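Masking tape

From the Rider Reference Desk
Category: Household & Workshop > Adhesives
By Joana Prata - February
7 comments | 176 shares

Masking tape is a thin paper tape with a pressure-sensitive adhesive on one side. It is made to be torn by hand, pressed onto a surface and removed later without much residue. Painters use it to protect trim, glass and floors. It is also used for labeling, for light bundling and for marking out areas on floors and tables.

Construction

The backing is usually crepe paper, which has fine wrinkles that let it stretch and follow a gentle curve. The paper is soaked with a binder so that it does not split when it is pulled up. One face gets a release coating, so the roll unwinds cleanly, and the other gets the adhesive. General-purpose grades often use natural rubber. Grades meant to stay in place for longer, or in sunlight, tend to use acrylic.

Painter's tape is a low-tack form of masking tape, commonly sold in blue or green. The color does not follow any standard, and two blue tapes from different makers may behave quite differently.

Use in marking

Tape lines are common in gyms, stage rehearsals, classrooms and workshops, where a layout is needed for a short time. A grid is normally laid from the longest line first, with cross lines measured from it. Small errors add up over a long surface - a chalk line or a straightedge helps.

Grids marked in blue tape

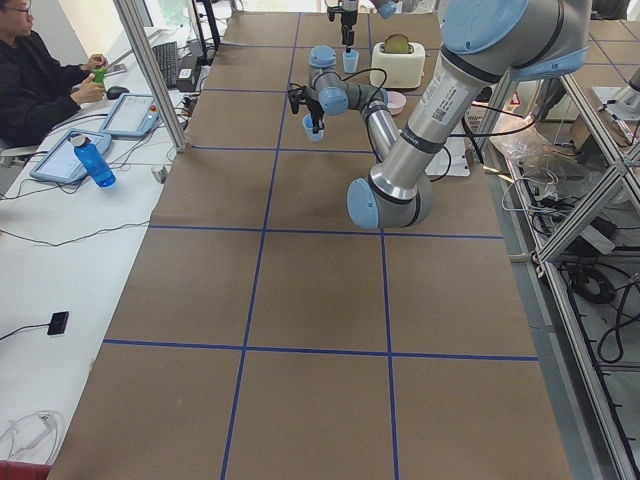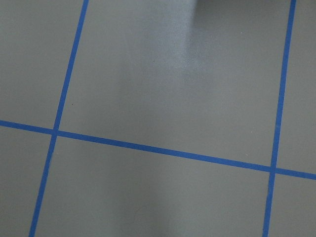
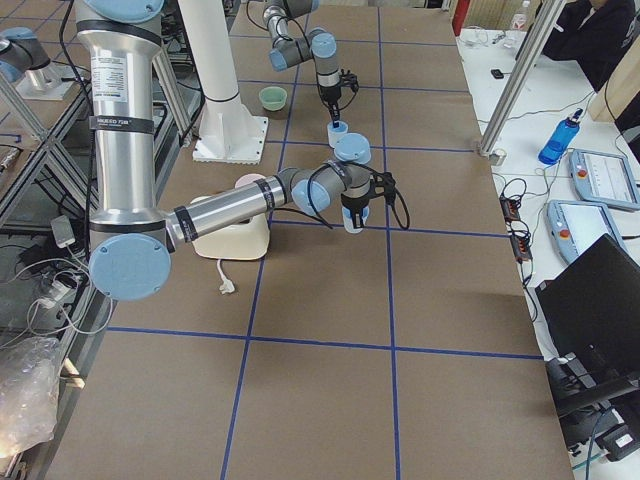
On paper coverings, tape often lifts fibers when it is removed, and the covering is generally thrown away with the tape still on it. On sealed floors it comes up more easily, though foot traffic will fray the edges within days.

Removal

Tape is pulled back slowly over itself at a low angle. Fresh paint is best unmasked while still slightly soft. Old tape that has dried out can be warmed with a hair dryer, and leftover rubber adhesive usually gives way to mineral spirits. Any solvent should be tried on a hidden spot first.

Storage

Rolls keep best in a cool, dry place, laid flat. Heat makes the adhesive ooze at the sides, and dry air makes the paper brittle. Nicks in the edge of a roll cause the strip to tear at an angle every time it comes round.

See also: Crepe paper; Duct tape; Gaffer tape; Washi tape

Filed under: tape, painting, floor marking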